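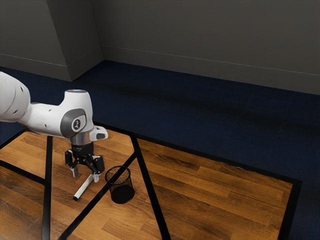 Marker held by the gripper beside a mesh pencil cup, simulated view.

The Grandel pen-return programme is an automation scheme at Grandel, a training centre operator whose classrooms use up a great many whiteboard markers and lose rather more. It began in February with the aim of putting markers back into pencil cups, a job previously done by whichever staff member left the room last and had a conscience.

Background

Before the programme, room resets were shared among 11 classroom assistants. Markers were returned to cups, tested, recapped and occasionally pocketed. Management valued the work highly enough to automate it, having never listed it in a job description. The planning software, Nemus, was chosen after a trial of 33 simulated room layouts, most of which were tidier than any room at Grandel.

Method

Each return is rehearsed in simulation before it is allowed near a classroom. The arm takes hold of a marker, carries it to the cup and lets go. Letting go has its own section in the manual, written by Waltraud Janssen, and it is the longest.
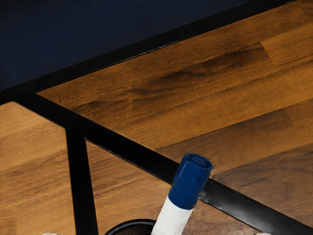 Blue-capped marker in a black mesh holder.

A marker may lean as it pleases, provided it stays in the cup. Early drafts of the rules asked for upright markers, a standard the assistants pointed out they had never met themselves.

Effects on staff

No positions were cut. The assistants' reset time was reassigned to "exception handling", a term covering markers on the floor, markers under the radiator and markers with no ink. The last group is returned to the cup with great care by the arm and then thrown out by a person. Two assistants, Quentin Maillard and Yevdokiia Bilyk, retrained to check the simulated runs and have reviewed 700 of them. Both moved up a pay grade. Their colleagues, who still crawl under the radiators, have asked how that was organised.
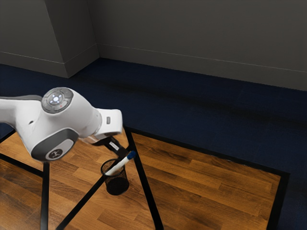 Vsevolod Holovko took a kinder view in the staff newsletter, writing that he used to finish the day resentful of other people's pens and now finishes it on time, "and if the machine resents them instead, it has kept that to itself." His colleagues' replies, printed in the next issue, dealt mainly with the radiators.

A proposal to add erasers to the programme remains under discussion — as does the question of who would clap them clean.

Related articles
Exception handling (workplace)
Grandel
Nemus (planning software)
Room reset
Whiteboard marker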